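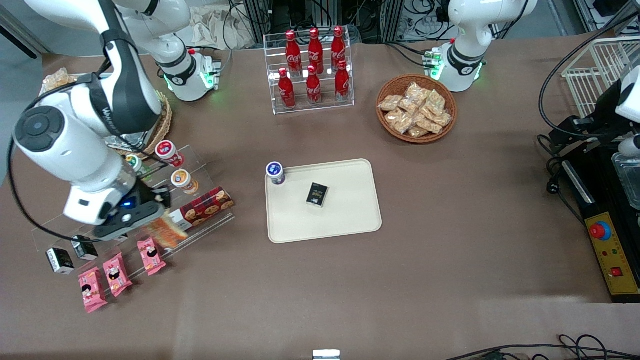
Flondow Starts Taking Orders for Its Two-Armed Snack Counter Kit

12 Jul 2021

Flondow has opened orders for Boklow, a tabletop kit that puts a pair of robot arms behind a snack counter and has them fill trays to order. Someone asks for a drink, a cup of something and a packet of chips, and the arms go and get them from the racks and baskets and lay them out on a tray. It's a small idea, and it is a lot of fun to watch!

The kit costs $1391 a month on a yearly lease, or $1096 a month for schools and libraries. That covers both arms, the grippers, the control box with its stop button, and the software. Racks, baskets and trays are up to the buyer, and this may be the best thing about it. Plenty of vending robots only work with their own sealed cartridges. Boklow is meant to work with the stuff a shop already has on the counter, whether that's clear stepped shelving, a wicker basket or a plain serving tray.

Mixed shelves are hard for a machine. A bottle has a nice firm body and stands up by itself, but a soft snack packet folds and slides and never sits the same way twice. A long cookie box has to be held somewhere near the middle or it tips. Flondow's answer is to have the owner teach each product by hand. You guide the arm through the pick a few times, give the item a name, and the software works out the rest. The company suggests 9 tries for a soft packet and fewer for boxes and bottles.

"We wanted it to cope with an ordinary counter, where things lean on each other and somebody has put the cookies in crooked," said Štěpánka Bednárik, who leads the product team. "The packets took us the longest by far. I have eaten a great many of the ones we crushed."

Early users at Kokkonen, a chain of station kiosks, have had Boklow on trial since spring. Staff there stock the shelves in the morning and the arms take over for the slow hours in the afternoon. The kiosk manager's main request was for a quicker way to swap products, and the shipping version now has one: a saved layout can be called up from the tablet, so the summer drinks can go out and the fall ones come in without teaching everything again. The software holds up to 1000 products, far more than any counter this size would need.

There are limits. The arms are slow next to a person, and a full tray takes a little patience. Hot drinks are not supported. Anything very heavy or made of glass is off the list for now as well, and the table needs to be bolted down or weighted. Customers order on the tablet only, with no card reader included, so shops will have to link it to their own register. Flondow says a payment add-on from Viltness is in testing — no price yet.

Even so, this is one of the friendliest pieces of counter automation we've come across. The teaching mode is simple enough that a new worker can learn it over a lunch break, and it's great to see a kit that lets you keep your own shelves.

First deliveries are planned for September. Orders go through Flondow's sales desk, and a two-week trial can be booked before signing the lease.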